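### 4.3 Loss of width signal during two-handed recording

The fault described in this section affected the width signal from the left gripper. Each hand-held gripper reports the gap between its fingers as a value in millimetres, and the policy is trained on that value together with the wrist view. When the signal drops out, the logger repeats the last good reading. The recording then looks complete, but the fingers appear to stay still while the hand goes on moving.

We first noticed the problem in October, when a policy trained on the Brardale set closed on nothing and carried on to the place position. Moncrieff traced this back to the training data. Of 2,478 recordings in the set, 47 contained a stretch in which the width value did not change for longer than 2 seconds while the wrist was moving. Our import check had passed all of them. It tested for missing samples and for values out of range, and a repeated value is neither.

The cause was mechanical. On the left gripper the signal lead ran through the handle without a clamp, and the connector took the load whenever the operator reached across the table. The contact opened for a short time and closed again when the arm came back. Gregor Moncrieff reproduced the dropout on the bench by pulling the lead sideways with the handle held in a vice. The right gripper, built later to the Mellon drawing, has a clamp at the handle and did not show the fault under the same pull.

We made two changes. The left handle was rebuilt with the same clamp, and the logger now writes a sample counter from the gripper board beside each width value, so that a repeated reading can be told apart from a steady grip. The affected recordings were removed from the training set. We did not try to fill in the lost values from the video, as the fingertips were often hidden behind the object at the moment of closing.

Figure 6 shows two-handed work with small objects on the white table.
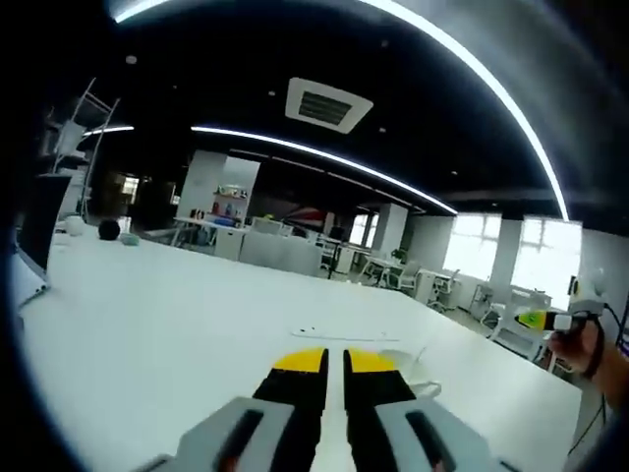

**Figure 6.** Two hand-held grippers in use over the table, with a clear plastic cup lying on its side near the fingers.

Could the fault have been caught by the operator at the time of recording? With the logger as it was, there was no sign of it, and the status light stayed green through every dropout we produced on the bench.

The new logger sounds a short tone if the counter stops. We have not yet tested the clamp over a long period of use. The Pundness recordings were made before the change and carry no counter, so they were checked with the motion test alone, using the script written by Onuoha.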